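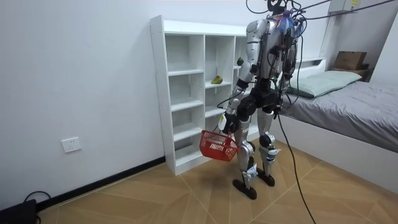 Open shelves next to the bed: baskets or leave them open?

hisbergfan
Posted 13 October 2019

Spare bedroom, white open shelving right beside the bed, wood-look floor. I have 200 dollars to spend and everything I own for that room is in piles. I was going to get red plastic baskets with handles, the shopping kind, and keep socks, chargers and craft stuff in them. Does anybody use these long term or do they crack?

dustpan701
Used two of them for years. They don't crack if you keep books out of them. The slots in the sides let small things poke through, so put pens and chargers in a pouch first.

marlowe_k
I'd skip baskets. Open shelves are for folded things. Once you put a basket in, you stop folding and start dumping. Also red next to a white unit is a lot of color to wake up to.

hisbergfan
I like the red. And I am going to dump stuff either way.

quiltroom
Measure the compartments before you buy. White units with angled dividers are the worst for this.

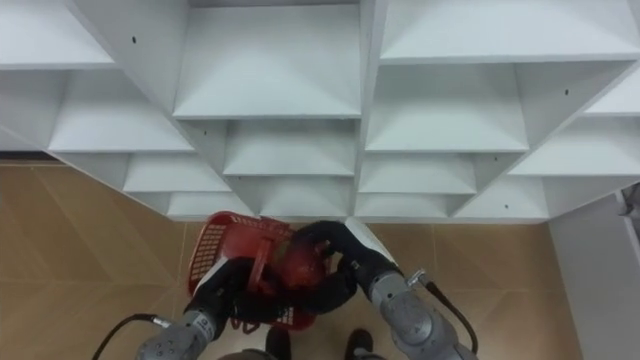
A basket has a flat bottom and a diamond cubby doesn't, so it sits crooked or doesn't go in at all. The wide compartments are your best chance. In the small ones I keep rolled towels and yarn, which take the shape of the space.

dustpan701
Agree on measuring. Measure with the handle up and with it down. Mine only fit with it down.

marlowe_k
Or put the basket on the floor beside the unit and carry it around when you tidy. Pick up everything that doesn't belong, then put it away in one trip. That is the only use I'd give it.

quiltroom
Then it stays on the floor full for a month. I've done that.

hisbergfan
OK, I'll buy one, try it in the widest space and go from there. If it doesn't fit, it can hold laundry. Will post in November.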